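SPEAKER NOTES - "Can it clear my desk yet?"
Friday slot, 5 min over is fine, they said. Water on the left of the lectern. Slow down!!

Opening

Thank the hosts. Quick show of hands - who cleared a desk or kitchen table this week. Keep hands up if you enjoyed it. (Wait for the laugh. If no laugh, move on.)

Then the question. Can a machine do that chore yet, start to finish, in a home it hasn't been tuned for. Short answer no. Longer answer is the talk.

Say early: most of what I show is simulated. Rendered rooms, rendered arms. Cheap to reset, nothing breaks. Don't let people leave thinking this is someone's living room.

What the arm gets to work with

People picture the robot looking at the room the way they do, standing up, head level. Wrist view is nothing like that. Walls on a slant, doorway on a slant, fingers in the way of half of what matters.
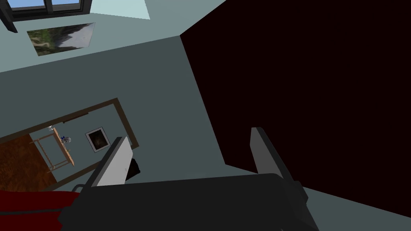
The Zalden people wrote back after the December draft of these notes: a crooked view is the least of it, the arm knows its own joint angles and can straighten the view in software, and the trouble starts when a finger hides the thing it's meant to grab. Fair. Read that out more or less as is. Then add my bit - straightening the view costs nothing, but you can't straighten what you can't see.

One line on cameras. More cameras helps. More cameras also means more to mount, clean and knock out of line. Shop floor can live with that, a kitchen can't.

Shop floor vs. home

Drolden packing line, the easy case. Same box, same height, same light, all shift. They log 149 picks between stops on a good run and a person walks over when it jams. That's a machine doing a chore, I'd call that done.

Now the home. Mess on a desk isn't one job. Ball goes on the floor, scissors go in a drawer handles first, the plant stays where it is. Who told it the plant stays? You did, or no one did and you find it in the trash.
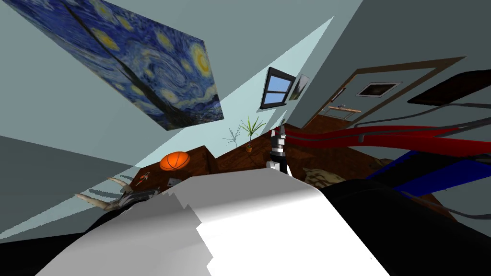 So the list of skills is longer then people think. Knowing what belongs. Knowing what is fragile. Getting there without an elbow going through the lamp. I'd put grasping third or fourth on the list, and it gets most of the press.

Mention Fetwood here - their bench test has 2 parts, pick up and put away. Teams do fine on part one. Put away is where the scores fall apart, becuase "away" is different in every house.

(If short on time skip to Shapes.)

Shapes

Go through hard shapes fast. Flat things: a phone lying face down, edges hardly clear of the wood, slippery back. Two stiff fingers hate that. Small things: keys on a ring, where do you even pinch. Soft things: cloth has no shape to plan for, it has a new one each time you touch it. And then the oddballs. Walrus skull, tusks sticking out past the table edge - grab the wrong bit and the weight swings. 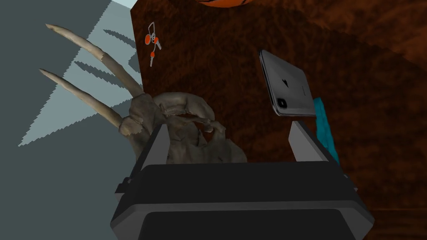 Ask the room which they'd do first. Most will say the big one, get it out of the way. A lot of planners take the nearest one instead. Neither is wrong, but it changes everything after it.

Speed. Have to be blunt here. A kid clears a desk in the time it takes the planner to settle on a first move. Yurt team showed me their run at normal speed with no cuts, 4 objects, and I went and got coffee. Respect to them for not speeding it up, everybody else does.

Ask vendors for three things: uncut video, a room they didn't set up, and what happens after a drop. The third one gets you the most interesting silence.

Getting around the room

Desk chores don't stay at the desk. Put away means crossing the floor, past the rug, round the chair, through a door. Arm that's bolted down can't. Arm on wheels can, but now it's wide and there's furniture. Rug edges are the classic. Glossy seats are bad too, depth sensors don't love shiny.

Own up: I got this wrong in the last version of the talk. Said moving was solved and hands were the problem. Moving with the hands full is its own problem.

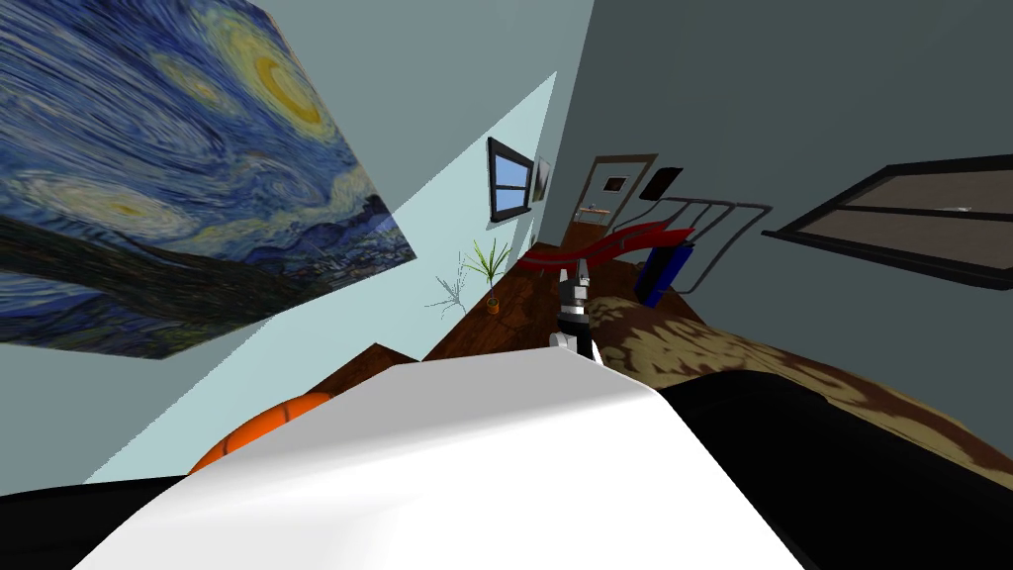 Close and questions

Where I land. Shop floor, one task, fenced off - yes, buy it. Home, one task, you tidy up for it first - sort of, and you'll wonder why you bothered. Home, whole desk, no help - no.

Likely question: when. Don't give a year. Gave one last time and it's on video.

Likely question: jobs. Packing line people at Drolden moved to fixing jams and loading. Say that's one site and leave it.

Leave the Fetwood scoring sheet on the back table. Collect the clicker.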